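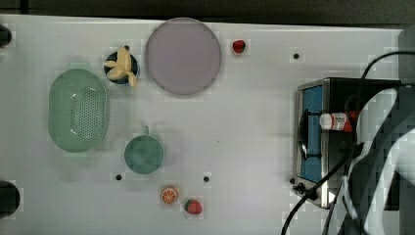 Merham Tabletop Manipulation Project
Progress report, second period
Prepared by Essam Lahlou for the Lellero Fund
Filed under: Project Reports, Robot Safety, Working Practice

1. Purpose of this report

The grant agreement asks for a written account at the end of each period, covering work completed, departures from the plan, and spending against the agreed lines. The second period was given over almost entirely to the working rules for the arm station. The first period produced recordings at a good rate, but the rules under which they were made had grown up piecemeal and were held in three separate files. The Fund's reviewer noted this in July and asked that it be corrected before recording was extended to a second station. That correction is the subject of sections 2 to 5.

2. Status of the rule set

The three files have been merged into one document, the Station Rules, now at version 2. It contains 18 rules. Each has a number, a one-sentence statement, a named owner, and the check by which compliance is shown. Rules without a check were either given one or removed. The most common reason for removal was that a rule described an attitude ("operators should be careful when reaching in") and gave no test for it.

The rules fall under four headings: access to the work area, condition of the arm and gripper, layout of the table, and records. The first two apply whenever the arm is powered. The last two apply only during recorded sessions.

3. Access and arm condition

Rule 1 states that no hand enters the reach of the arm while the arm is enabled. In version 1 the same rule carried an exception for "brief adjustments" of objects. The exception has been withdrawn. Operators now put the arm into its stopped state, confirm the state on the console, make the adjustment, and step back behind the floor line before enabling again. This adds time to each reset. We consider the cost acceptable and have revised the session plan to allow for it.

Rule 4 covers status indication. The operator reads the arm's state from the console and also from the indicator light on the arm. Where the two disagree, the session stops and the disagreement is logged. The light alone is not accepted as proof that the arm is safe to approach.

Rule 6 covers labels. Warning stickers on or near the gripper must be present, whole, and facing outward. Any bracket or adapter added to the gripper is to be treated as part of it and inspected with it.

Rule 7 covers cables. A cable that travels with the arm needs enough slack for the full planned motion and must not be able to catch on an object or fixture. The check is a slow pass through the extreme poses of the task with the operator watching the cable and a second person at the stop button. The pass is repeated whenever a cable is rerouted, a clamp is moved, or a large item such as the toaster oven is placed on the table. Of all the rules, this one drew the most comment from operators, chiefly over what counts as a large item. Version 2 defines it as anything taller than the gripper's travel height – a definition we expect to refine.

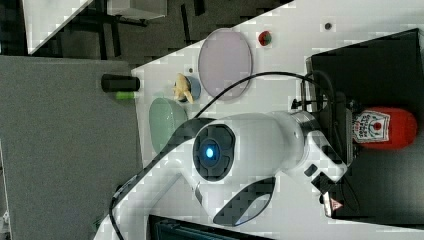 4. Table layout and props

Layout rules exist so that one recording can be compared with another. Version 2 sets out the following:

Rule 10. Props come from the listed kitchen set: plates, bowl, mug, colander, toy fruit, bottles. Substitutions are entered in the session record before the arm is enabled.

Rule 11. Bottles are used closed. Any bottle found with a loose cap is withdrawn.

Rule 12. Appliances used as props are not connected to power. Their doors are operated by the arm only in tasks written for that purpose.

Rule 13. Items that leave the table during a session stay where they fall until the arm has been stopped. The floor beside the table is checked at the close of each session.

Rule 14. Mounting holes in the tabletop are kept free of debris.

Object positions are deliberately varied between sessions. The rules therefore do not fix a position for each prop, only the limits of the area in which it may be placed.

5. Compliance review

All 209 sessions recorded in the period were reviewed against the records rules. In 100 of them, taken before version 2 came into force, the record followed the old form and lacks the cable check entry. These sessions have been kept and tagged so that users of the data can exclude them. We do not propose to fill in the missing entries after the fact, as the check cannot be reconstructed from the recording.

The remaining sessions use the new form. Two departures were noted in them: one late entry for a substituted prop, and one session in which the floor check was left unsigned. Both were discussed with the operators concerned.

6. External review

Fahmy, the contractor engaged under the safety line of the budget, read version 2 in draft. Its main recommendation was that the stop button test be moved from once a week to the start of every session. This has been adopted as Rule 3. A second recommendation, to add a light curtain along the open side of the table, is under consideration – the quoted price exceeds what remains on the equipment line, and a transfer would need the Fund's approval.

7. Departures from the plan

The session logging tool, Clurnitis, was to have enforced the rule checks automatically by this point. At present it stores the entries but will still let a session begin with a blank field. The correction has been moved to the next period. Until then the operator reads the form aloud to the second person before enabling the arm.

Spending is within the agreed total. Staff costs ran ahead of plan owing to the session review, offset by an underspend on travel.

8. Next period

– Complete the blocking checks in Clurnitis.
– Commission the second station under version 2, with no recording until the access and arm condition checks have been passed there.
– Revise the definition of a large item in Rule 7.
– Submit a costed request on the light curtain.

The Station Rules are attached as Annex A and the revised session form as Annex B. Questions on either should be addressed to Essam Lahlou at the Merham project office.

Shares: 18
Comments: 2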